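Search products and parts
Search

Stikia Pantry Cell, bench model
3 min read
Print this page | E-mail this page

Grasp-and-shelve unit for cans, jars and small packets. Sold by Drerkel. Bench mount or overhead mount. Ships from September.

First thing everybody asks: can it put the groceries away yet? Partly. Cans, yes, if the shelf is where you told it the shelf is. Bags of flour, no. Eggs, please don't. We'd sooner lose the sale than have you phone us about eggs.
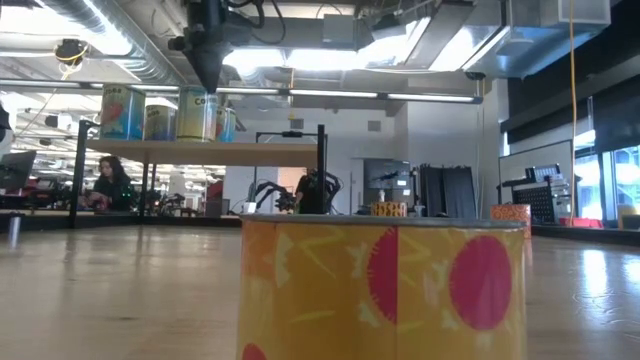
Shelving cans sounds like the easy chore and mostly it is. Rigid, round, don't squash, stand up by themselves. Trouble starts with sizes and crowding. Five labelled cans on a raised board with a gripper over them is a fair test, becuase they aren't all the same height or width and one is partly tucked in behind its neighbour. Shiny labels are the other headache. So is a shiny tabletop by a window, glare comes and goes all day and the depth reading goes with it. Pull the blinds if you can.

What it does now
- Picks upright cans from a flat surface
- Places on open shelves, one row deep
- Stops if the grip slips, waits for you

What it doesn't
- Cupboards with doors
- Cans lying on their side (coming, no date)
- Reading best-before dates
- Anything wet

Specs
Reach: 1409 mm
Max load: 1000 g, can included
Fingers: 3, rubber tipped, replaceable
Finger kit: $195, part name Clindedex
Controller: Nikzad, seperate box, needs its own outlet

Speed. Slower than you. Slower than a ten year old, if the ten year old is in the mood. In a corner store or a food bank that can still pay off, it'll keep going overnight while the lights are on. In a home kitchen we can't see it yet and won't pretend to. Maybe for someone who can't lift or reach. Talk to us first.

Set-up takes a morning. Level the shelf, teach the corners, run the empty cycle before you put any stock up. Don't skip the empty cycle.

Colour: black only. Grey discontinued.

Quotes and demo bookings: ask for Nabila Hidayat, mornings are best.

Print this page | E-mail this page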